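Notebook, Posard – Ellico demo build
July, Friday

In at 8, nobody else yet. Overnight build failed again on the packing step. Same as before: Ots wants the audio banks in before the map list and the script does it the other way round if the cache is warm. Cleared cache, ran by hand, fine. Need to fix this properly, keep saying so. Put it on the board under my name so I can't pretend I didn't see it.

Demo scope as it stands, for my own sanity:
– opening on the ferry, up to the rope tutorial
– harbor town, day only, night lighting is off
– the quarry, including the big crane fight
– stop at the chapel door, title card, back to menu

Hwa-young wants the market street back in. I don't. It's pretty but there's nothing to do there yet and the shopkeepers still say placeholder lines. One of them says "BARK_GREET_02" out loud in the subtitle. She says people will wander and look at stuff and that's half the game. Fair. We left it that she gets the street if the shopkeepers are cleaned up by Tuesday's lock, otherwise the gate stays shut and we hang a fish-market-closed sign on it. Sign model exists already, Zane did it ages ago.

Save files
Main headache. Tarmo asked whether demo progress should carry into the full game and everyone said yes without thinking. So now I'm thinking. The demo save has the old inventory layout. Full game has had the new one since spring. Options as I see them:

a) convert on import. Doable. Converter exists for internal saves but it assumes the quest log is there, and the demo doesn't write one.
b) carry over only a flag plus the coat and the lantern color. Simple. Player starts the full game from the ferry again but with thier coat.
c) no carry over.

Leaning b. Tarmo leaning a, he hates replaying tutorials. Told him we could put a skip on the ferry if the flag is set, he went quiet and then said that would do it. So b plus skip. Wrote it down here so it counts as decided.

Test: made 50 demo saves with the bot, loaded all in the full build. 3 crash on load. All of those were saved while hanging on the rope. So the rope state gets written with a reference to a rope that isn't in the map any more. Quick fix – don't allow autosave while on rope. Better fix – on load, if rope missing, drop player at last ground spot. Did the better one. Ran the same 50 again, clean. The lantern comes back lit even if it was off when saved, don't care, leave it.

Frame rate
Quarry is bad. Fine until the crane swings, then it drops hard and stays down till the dust clears. Darius thinks dust, I thought shadows. Turned shadows off: no real change. Turned dust off: smooth. So Darius 1, me 0. The dust emitter spawns per link of chain, which made sense when the chain was short. Somebody (me) made the chain longer in May or so and never looked back. Now spawns from the hook only. Looks a bit thinner. Asked Zane to make the puffs bigger to cover, she's done one pass already and honest opinion it looks better than before.

Ferry still hitches once when the gulls load. Always the same place, right as the captain turns around. Preload them with the menu? Menu memory is fine, plenty of room. Tried it. Hitch moved to the menu, first second or so, where you can't feel it because nothing moves. Good enough.

Harbor ok. Rain off for the demo. Nicanor sad about rain. 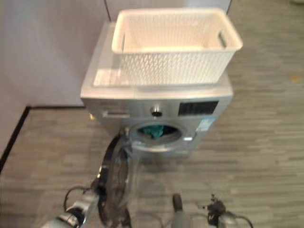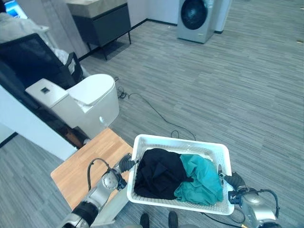 White basket in both. On the washer in the first, black and teal clothes in it in the second.

Controls
Nicanor's notes from his sister's run and two of her friends, none of whom had seen it before. Copying the useful ones:

– all of them tried to jump off the ferry. One did it over and over. We respawn with a fade to black, which she thought was a crash the first time. Shorten fade. Maybe a splash sound. Have splash sound? Check.
– nobody found the map button. It's on the touchpad and the prompt shows up while the captain is talking, so they're reading him and not the corner. Move prompt to after he's done.
– grapple aim too twitchy. Not news. Default sensitivity came down a notch, I set it on the build machine and on mine, Hwa-young hates it. Slider goes in the demo menu then. It was hidden as "advanced" which is silly for something everybody wants.
– crane fight: took one of them 5 tries and she was grinning through all of it. Other one gave up. The one who gave up never noticed you can climb the chain. Hint from the foreman after second death? Line is recorded already, "It's holding, get up there" or similar, was cut for length. Put back.
– the text is small on a TV. Yes. I know. Bumped subtitles one size up, and now the longest line in the harbor wraps to three rows and covers the boat. Needs a rewrite, not a smaller font. Asked Hwa-young to trim it.

Tarmo disagrees on the foreman hint, says figuring out the chain is the whole point of the fight. Argued a while. Ended on: hint after third death and not second. Both of us slightly unhappy so probably right.

Menu / title card
End card currently just says "Thanks for playing the Ellico demo" and then hard-cuts to menu with the music starting over from bar one. Ugly. Let the chapel theme run on under the card, fade into the menu music. The two are in the same key, Darius checked on the piano app. Did a rough crossfade, sounds ok on speakers, bit muddy on headphones. He'll redo it with the real stems.

No release date on the card. Foda (the publisher) want a line there but havent sent the line. Left an empty text slot with a fallback of nothing. Important – checked that empty doesn't print "NULL", because it did, last time, at the spring showing, on a projector.

Voucher codes. Foda want the demo handed out as a code inside the boxed copies of their other game first, open download later. So the build needs to not care how it was started. It did care: the launch check looked for the dev key and if missing went to a gray screen. Took that out. Then put it back for internal builds only. Then found I'd got the condition backwards and locked Zane out of her own machine for the length of a coffee. Fixed.

Question for Foda, send today: one region or all? If all, the store text needs doing in the other languages, and we only have the subtitles done, not the store page. Also is there a limit on how often a code can be redeemed, not our problem technically but people will write to us and not them.

Bugs still open tonight, in the order I care about:
1. Shopkeeper subtitles (Hwa-young)
2. Build script order, audio banks vs map list (me)
3. Player can stand on the captain's hat. Stays there, walks around with him. Funny, but the ferry cutscene then plays with two people in the same spot. Tarmo wants to keep it. No.
4. Foreman hint wiring (Nicanor)
5. Lantern flicker on the old graphics card under the desk. Only on that one. Driver? Haven't looked.
6. Harbor door by the net loft opens into the void if you sprint at it. Put a crate in front. Real fix later.
7. Photo mode leaves the UI hidden if you quit from inside it. Turn photo mode off for demo? Hwa-young says people will want it. Ask again when she's in a better mood.

Afternoon
Full playthrough, no cheats, controller only, from menu to end card. Did it without dying except once on the rope, my fault. One weird thing: quarry music started before the gate opened. Couldn't make it happen again. Logged it with the save attached.

Second playthrough Zane, she skipped all the dialogue on purpose to see what breaks. Skipping the captain skips the map prompt too, now that I moved it to after him. Of course. Prompt now tied to leaving the deck instead. Reran, works both ways.

Tagged the build 5 pm. Named it demo_candidate_b, there was an a, it doesn't count. Copied to the share, and to the stick in the drawer in case the share dies again. Size is up a bit because of the gulls in the menu bundle, still under what Foda asked.

Monday first thing: build script. Then crossfade from Darius if it's in. Ask Nicanor about splash sound, he has a folder. Also order the other controller cable, the short one only works if you hold it bent.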